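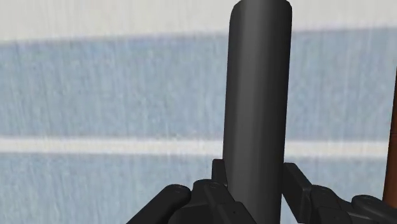
Attachment 1: render preview, dark grey cylinder

Ticket 246 – Collet, preview window and export
Status: Resolved
Opened by: Dorian Tessier, Bomuldale
Product: Collet, desktop version

Hello all,

First of all, thank you for the quick reply to my last message, and I'm sorry it has taken me until after lunch to sit down and write this out properly. I wanted to try everything in your help pages before bothering you again, and there are rather a lot of them!

The trouble is with exporting. I can open a saved view in Collet perfectly well, turn it about, zoom in and so on, and the preview comes up just as I'd expect. When I press Export, though, the bar at the bottom creeps along to 50 per cent and sits there. I left it while I made a pot of tea, and then while I drank the pot of tea, and it hadn't budged. There's no error message and the program doesn't freeze. I can still click on the menus, and Cancel does work, but I'm left with an empty file in the folder each time.

It was all fine until the September update. I do the printed handouts for our evening classes here and I have a good stack of them to get ready, so I've been going a bit grey over it.

What I've tried so far:
Restarting Collet, then restarting the whole computer.
Exporting a smaller size. Same thing, same place.
Exporting a different view, an old one I know used to work. Same again.
Turning off the virus checker for a few minutes (I turned it back on, don't worry).
Clearing out the temporary files, as your page on slow exports suggests.

I haven't reinstalled, as I'm nervous of losing my page layouts. They took me most of the winter and I'm not at all sure where they're kept.

With kind regards,
Dorian

Reply from Flamunness Support, 14:20

Hello Dorian,

Thank you for such a thorough write-up, and please don't reinstall just yet. Your layouts are kept apart from the program and ought to survive it, but I'd sooner we didn't put that to the test.

Could you tell me where you're saving the exports? If you go to Settings, then Folders, there's a line called Output. Please copy whatever it says there into your reply. It would also help to know how many items are listed under Settings, Add-ons.

Reply from Dorian Tessier, 15:05

The Output line points to the shared drive, in a folder called Plirkonum, after the old server. Under Add-ons there are 2 items, the page layout one and something called Export Helper, which I don't remember asking for.

Reply from Flamunness Support, 15:30

That's very useful – I think we have it. Export Helper used to be separate, but the September update has the same thing built in, and with both switched on they each wait for the other to let go of the file. Please untick Export Helper, close Collet fully and open it again. For the first go, set Output to a folder on your own computer, so that we can leave the shared drive out of it.

Reply from Dorian Tessier, 16:10

Well, that's done it! The first export went straight through to the end, and so did the next. I've since put Output back to the shared drive and it's still behaving, though the saving is a touch slower, as it always was. My layouts are all where I left them, which is a great relief.

One small suggestion, if I may – a line about Export Helper on the slow exports page would have saved me an afternoon. Thank you again for being so patient.

Note from Flamunness Support, 16:25

Help page change requested. Closing this one, Dorian, but just reply here if it comes back and the ticket will reopen by itself.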